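The Long Afterlife of a Horror Game

Features
March
By the Games Desk

When the small studio Olitard released Haslam, its second narrative horror title, the game drew respectful notices and modest sales. Players took charge of four survivors trapped in a flooded mining town, made choices under pressure, and reached one of several endings in the course of an evening or two. Most finished it once. The studio thanked its audience, issued three patches, and moved its staff to another project.

That would ordinarily have been the end of the matter. Narrative horror has a short commercial life. Its surprises are soon spread across video channels and discussion boards, and a player who knows which door hides the creature has little cause to open it a second time. Publishers plan accordingly, with most of their marketing money spent before the first weekend has passed.

Haslam has followed a different course. Its audience is larger now than it was in its first month on sale, and the growth can be traced to a feature that reviewers barely mentioned. Under a menu labeled Rehearsal, the game allows any chapter to be replayed with every earlier decision altered by hand. A player may decide that two characters never met, that a lantern was left behind, or that a quarrel in the opening chapter ended in violence. The remaining story is then assembled to match.

The feature began as an internal tool. Writers at Olitard needed to test scenes without playing through the hours that came before them, and the programmers built a panel of switches for the purpose. It was left in the finished game after a short debate over whether it would spoil the mystery. The panel contains 101 switches, many of them described in terms that only the writing staff would have understood. "Ferry, second refusal" is one. "Inier knows" is another, and its meaning was argued over by players for months.

Inier is the town's ferryman, a minor figure who appears in two scenes during an ordinary playthrough. With the right combination of switches he appears in eleven, and his conduct in several of them changes the meaning of the story. Players who had taken him for a harmless eccentric found themselves going back to the first chapter to listen again to what he says at the landing.

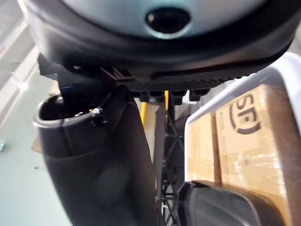

Ribbed plating beneath a dark rounded housing with a circular opening at its center.

The work of mapping these combinations fell to the game's admirers. A shared index called Sidix was opened shortly after release and now holds about 300 entries, each recording a scene, the switches required to reach it, and any lines of dialogue not heard elsewhere. The entries are plain and exact. Contributors are asked to confirm a scene on a fresh save before submitting it, and speculation is kept to separate pages.

Its editors have had to settle questions that the studio never faced. Some combinations produce results that are clearly errors: a character mourned in one room may be waiting, in good health, in the next. Others are harder to judge. In one well-known sequence a survivor speaks to an empty chair as though it were occupied. The writers may have intended a portrait of grief, or the game may simply have failed to load the second person. Sidix lists the sequence as disputed, and Olitard has declined to rule on it.

The studio's restraint has served it well. Horror depends on uncertainty, and an official explanation would close off much of what keeps the audience engaged. There is a practical side to the silence as well. Few of the original writers remain on staff, and the notes they left behind do not cover every case.

Not every player welcomes the practice. A long-standing objection holds that consequences are the source of dread in this kind of fiction, and that a death which can be reversed from a menu carries no weight. The argument deserves a hearing. A first playthrough of Haslam is a tense affair largely on account of its refusal to let the player turn back, and the studio locks the Rehearsal menu until the credits have rolled. Those who open it afterward are engaged in something closer to study. They already know how frightened they were, and they want to see how it was done.

Other developers have taken notice. Two forthcoming horror titles have announced chapter editors of their own, although both appear more limited than the panel in Haslam, with choices grouped into broad themes and given tidy names. Whether such tools will hold an audience in the same way remains to be seen. Much of the appeal of the original lies in its rough labeling and in the sense that the player has wandered into a workroom.

Olitard has confirmed that its next game will include a version of the feature. The studio has not said how many switches it will contain — or whether any of them will be explained.

Related features
Why the Save Room Still Matters
Sound Design and the Empty Corridor
Five Short Horror Games for a Single Evening
When Players Write the Manual
The Return of the Fixed Camera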